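Forty Demos, One Brick Wall

So the thing I've been disappearing into every evening since October has a name now: Guston. It's a small policy, trained entirely in simulation, and its whole job is to move a two-finger gripper around a room and end up where I want it to end up. Pick-and-place comes later. For now I just want good motion, and good motion means good examples, and good examples mean me, sitting at the desk with a controller in my hands, driving the thing around by hand over and over again. I love it. I did not expect to love it!

My last post was all about the training side, and a few of you wrote in to ask what the gathering part looks like. It looks like a lot of this, really. I drive almost everything from the wrist view, because that's the only view Guston gets. If I can't tell where I am from the wrist, I have no business expecting a network to work it out.

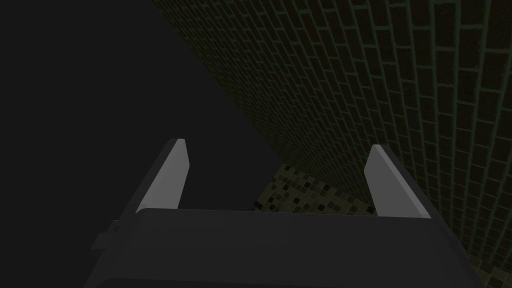
Simulator screenshot by the author

With the fingers open and the wall running along on the right, you get a surprising amount to steer by. The bricks get big and stretched when they're close and shrink away into the distance, so after a while you feel your heading from the slope of the mortar lines without thinking about it. The little patch of mosaic floor between the fingers does the same job for pitch. Nose down and you see more tile, nose up and it slides away under the gripper. I put textures on the wall and the floor for exactly this, after a first attempt with plain gray surfaces where I got lost constantly (and so did the model, which was at least good company).

The setup, for those who like that sort of thing. The simulator is Trestance, running on my ordinary desktop. Recording goes through Ollow, a little logger that saves the wrist view, the gripper pose and my controller input together on one clock. I can't tell you how much grief that one clock has saved me. My earlier homemade version wrote images and actions to separate files and they drifted, so the model was learning to react to things that hadn't happened yet. It got weirdly twitchy. I blamed the learning rate for two weeks.

A session goes like this. I reset the room, which drops the gripper at a random start pose. I get a goal pose. I drive there, hold still for a moment, and press the button to end the episode. Then I mark it keep or toss before I start the next one. Forty episodes is a session. I tried doing more, and my driving goes to mush: I start cutting corners, I start overshooting and correcting, and all of that gets faithfully learned. Forty, then tea.

The keep-or-toss step has changed the most since I started. In the beginning I tossed anything that wasn't smooth. If I drifted toward the wall and had to back off, out it went. I ended up with a gorgeous, tidy set of examples, every one of them gliding straight to the goal, and the policy I trained on it was lovely right up until it made its first small mistake. Then it had no idea what to do. It had never seen anyone recover from anything!

This is an old, well-known problem and I'd read about it, and I walked straight into it anyway. Lộc Đào, who I trade notes with most weeks, looked at my episodes and asked where all the bad ones were. I said I'd deleted them. There was a long pause on the call.

So now I keep the recoveries, and I also go and make some on purpose. In each session 18 of the episodes start somewhere awkward: close to the wall, tilted, pointed off into the dark side of the room where there's nothing to look at. I drive out of it calmly and carry on to the goal. Those starts are my favorite ones to do. They're little puzzles. When you're right up beside the bricks, your instinct is to yank away from them, and the better move is nearly always to rotate a touch first so you can see along the wall, and then ease off it.

One thing I added quite late is a picture on the wall. For ages the bricks were bare, and running bond is a repeating pattern, so one stretch of it looks just like the next. I could tell how far I was from the wall and which way I was pointing, but how far along it I'd gone was anyone's guess. I'd finish an episode convinced I'd hit the goal and find I was well short. So I hung up a swirly blue painting with a big pale border, and suddenly there was a landmark.

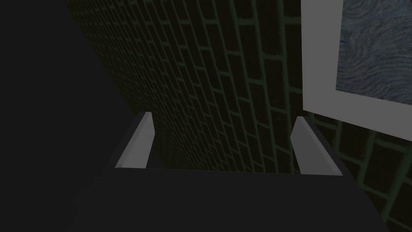

My error at the goal dropped as soon as I had something to judge by, and the model's dropped after it. I retrained with 20 fresh sessions' worth of episodes and the runs that used to stop short mostly stopped doing that. I was so pleased I sent Lộc a message at one in the morning. He asked what happens when you move the painting.

Well. What happens is that Guston goes with it. Shift the painting along the wall and the gripper shifts too, very confidently, and parks itself in the wrong place. Fair enough, I'd taught it that the painting was the truth. My current plan is to vary the position between sessions and give the goal relative to the room, so it has to lean on other cues as well. I also want a few sessions with no painting at all. I suspect those will be miserable to drive, and I'm going to do them anyway.

Lighting is the other thing on my list. The room is dim, and I've kept it that way because the pale inner faces of the fingers show up so clearly against everything else, so I always know where my own hand is. But every episode so far has the same light, and I'd bet good money that the policy has soaked that up too. Zein, the script I use for scrambling scene settings between resets, can already change brightness and wall color. I've just been putting it off, because once I switch it on I can't compare new results with the old ones very neatly, and I do enjoy a neat graph.

If you're starting on something like this yourself, my one bit of advice is to watch your own episodes back. Play them at double speed with the controller trace alongside. I found out that I pause before every left turn, a tiny hesitation, every single time, and when I went and checked the policy it was pausing there too. I laughed out loud. I've been practicing my left turns ever since.

Next up is the session with the painting moved, then the bare wall, then maybe a first object on the floor if I'm feeling brave. I'll post the graphs when there are some, including the ugly ones.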